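From: Remo Rüegg
To: arkville-house list
Date: October 28, 2025
Subject: Re: Laundry room, things left in the machines

> Could we please have a rule about laundry that gets left behind? I
> went down with two loads last night and both machines I wanted had
> things in them. I didn't like to touch somebody else's clothes, so I
> carried everything back up. Also, is the 40 minute program the right
> one for towels?

We do have a rule, but it was last posted in March and the sheet by the door is gone. If a machine has stopped and there are clothes in it, wait ten minutes. Then you may take them out and put them on the folding table. Please keep them together and don't mix them with another load.

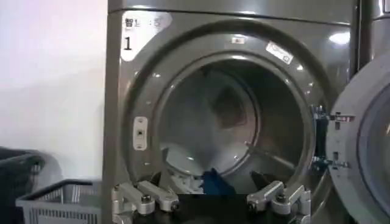
The other half of this is checking the drum before you leave. Small items stay at the bottom and are easy to miss, dark ones most of all. Put your hand in and feel along the back. Anything still on the table after 24 hours goes on the shelf next to the sink, and whatever is there at the end of the month goes to the Eberhard clothing bank.

When you report a problem, give the number on the machine's label. "The one on the left" has sent the repair people to the wrong machine twice.

On towels: 40 minutes is fine for a half load. For a full one use the long program – the short one doesn't rinse them well enough.

I will print a new sheet this week and tape it up inside the door.

Remo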